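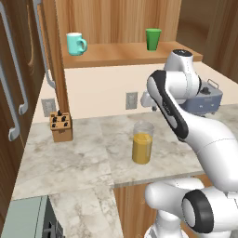
How long can pressed seed oil sit in clear glass before people taste the difference? Five weeks on an open counter, going by our panel, and closer to three if the glass stands near a window.

Figure 2. Golden-yellow liquid in a clear glass container, no lid, on a kitchen counter.

3.2 Storage and tasting

Oil came from two presses, Hustum and Kariuki, both cold pressed, both rapeseed, same harvest. A third lot from Ono arrived late and was only used for the dark cupboard series (see 3.4). Bottles were opened in February and split the same morning. Fill level was not held constant across households, which we regret. Headspace matters, more air more oxidation, and the half-empty jars ran ahead of the full ones in every series.

Households were all on or near Flurargate, mostly rented flats, small kitchens. Each got 580 ml per lot and a sheet to fill in. Instructions were short: use it like you normally would, don't move it to the fridge, write down when it smells off. Most people wrote "off" with no detail. A few wrote a lot. One sheet says crayons, then wet cardboard, then crayons again, and that matches what the trained tasters called the late stage.

Peroxide values were taken weekly. Hustum oil started lower and stayed lower until week 4, after that the two lots are hard to tell apart. Kariuki climbed early and then flattened, probaly because of the higher tocopherol content, but we did not measure tocopherols after the first week so this is a guess. Temperature loggers failed in two flats. Those flats are kept in the taste data and dropped from the chemistry.

Tasting sessions were run by Gunther Harms in the late afternoon, oil at room temperature, plain white bread and water between samples. Blue cups to hide color. Order was shuffled. Panelists could not go back to an earlier cup, a rule some of them ignored in the first session; that session was repeated.

Light was the bigger factor by far. Jars by windows were marked down well before jars on shaded counters, even where the peroxide numbers were close. So the usual lab value undersells what people notice at home. Earlier work on bottled oil in shops points the same way but shop lighting is steadier and the bottles are sealed, so comparision only goes so far.

Lids: households were free to cover or not. Not recorded well enough to use.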